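From: Glenys Naylor
To: Clukerano list
Subject: Re: [clukerano] Starter going sour in warm weather

Ilaria Tedesco wrote:
> My rye starter was fine all spring and since the start of July it
> smells like nail polish by the evening. I feed it once a day at
> breakfast, equal parts flour and water. Should I throw it out and
> begin again? I have a bake planned for Tuesday.

Ilaria,

Don't throw it out. That smell means it is hungry. In a warm kitchen it goes through its food much faster than it did in April, and one feed a day won't carry it.

Take a spoonful of the old starter and feed it with 3 times its weight of flour and the same of water. Do that morning and night for two days. Use cool water from the fridge. I keep mine on the cellar steps in summer, but a low shelf away from the stove will do. 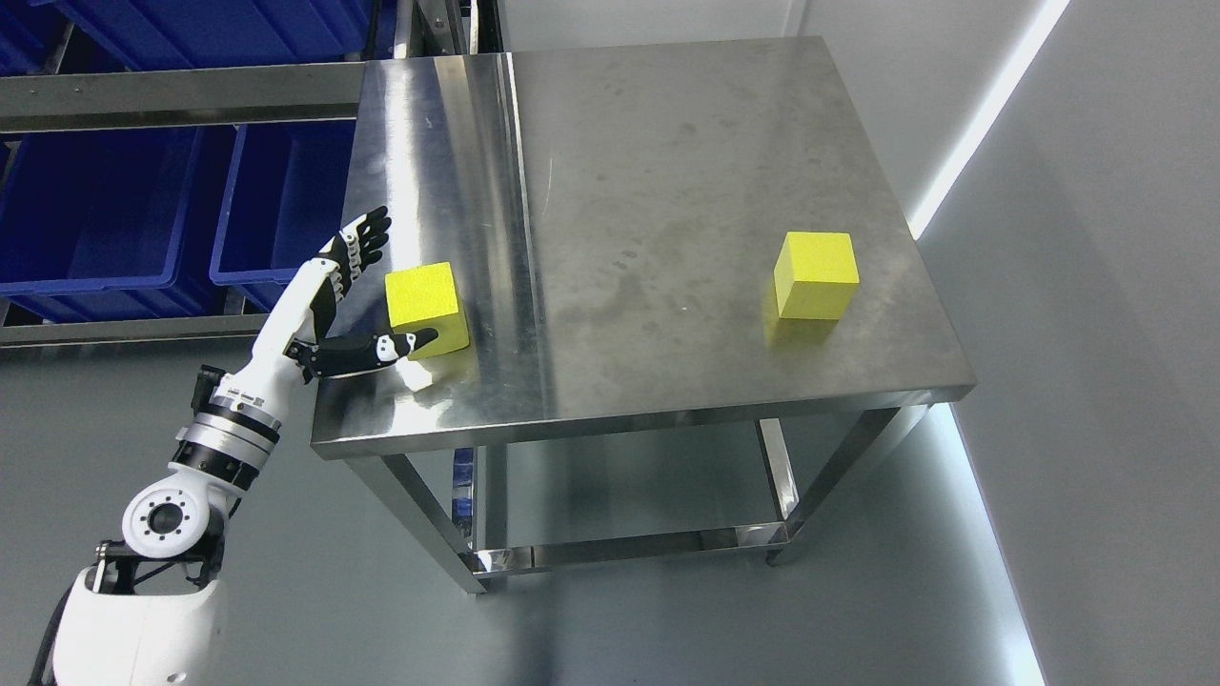

For the bake itself, cut the amount of starter in the dough. My usual loaf is 1000 g flour with 300 g starter, and in hot weather I drop that by half and leave everything else alone. Watch the dough and ignore the clock. Mine has been ready well before lunch this week when the recipe says mid-afternoon.

On flour, I switched from Orlandini to the Mulier whole rye last winter. It drinks more water, so if you change over, hold off on judging the dough until it has sat for a while. The shop in Cisberg had the small bags last time I went. The big sacks get bugs before I can finish them.

If it still smells sharp after the two days, write back and say what temperature your kitchen is at night.

Glenys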